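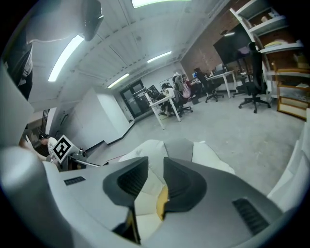 **Vacant unit check — Skomidholm, unit 2, ground floor**
April 2020
Checked by: Osvaldo Paiva
For: Furtado Lettings
Key set 712 — signed out and back same day

OK = fine, ACT = needs doing, N/A = not there or not looked at

## Outside

- [x] **Front boundary wall** — OK. Moss on the coping, leave it.
- [x] **Path and step** — ACT. Second slab rocks. Anyone coming for a viewing will find it before we do. Bed it down or cone it.
- [x] **To Let board** — ACT. Post leaning towards the pavement, bottom fixing gone. Board itself sound. Plenberg put it up, so it's theirs to put right. Phone number on it is still the old office one!! Needs an overlay at least.
- [x] **Gutters, front** — OK from the ground.
- [ ] **Gutters, rear** — not done, gate padlocked and not on the key set. Who has it?
- [x] **Bin store** — ACT. Last tenant's rubbish, two bags and a broken chair. Clear before it gets added to.

## Doors and locks

- [x] **Main door** — OK. Closer a bit fierce, back it off half a turn.
- [x] **Fire exit, rear** — ACT. Opens but drags on the threshold, you have to shoulder it. Wants planing. Would not sign this off for a new tenant as is.
- [x] **Window locks** — OK bar the one in the kitchenette, key missing. Cheap fix.
- [x] **Key safe** — code changed, new one is with the office. Not writing it here.

## Fire and electrics

- [x] **Alarm panel** — OK, no faults showing. Log book is in the meter cupboard, last entry was July, so the weekly tests have not been recorded since. Either nobody did them or nobody wrote them down, same thing to the insurer.
- [x] **Extinguishers** — ACT. In date but one is on the floor being used as a door stop. Back on its bracket.
- [x] **Emergency lights** — OK on test key. Corridor one slow to come on, watch it.
- [x] **Sockets** — OK by eye only. Full electrical cert is a seperate job.
- [ ] **Boiler** — N/A, isolated. Service sticker unreadable. Ask Skivorora for their record before it gets fired up.

## Water

- [x] **Stopcock** — found it, behind the boxing under the stairs. Tagged it. Turns by hand.
- [x] **Taps** — all run for the full time, hot and cold. Put down for repeat next visit.
- [x] **WC** — ACT. Cistern keeps filling, washer I'd think.
- [x] **Leaks or staining** — old mark on the store room ceiling, dry to touch. Pencilled round it so we can see if it grows.
- [x] **Meter reading** — 1202

## Viewings

- [x] **Post** — collected, one final demand in the last tenant's name, left at the office.
- [x] **Trip hazards** — carpet edge lifting by the store room. Taped for now, tape won't last.
- [x] **Floor plan in the particulars** — shows a doorway between store and kitchenette that is blocked up. Needs redrawing befor it goes out again.
- [ ] **Alarm code for agents** — still waiting.

## To do, in order

1. Rear fire door — before any viewing
2. Loose slab
3. Board post and phone number — Plenberg
4. Extinguisher back on bracket
5. Rear gate key
6. Cistern, window key, carpet edge — one visit, one handyman. Limit is £200 without ringing the landlord first.

Viewings by appointment only until 1 and 2 are done. Ring me if the gate key turns up — O.P.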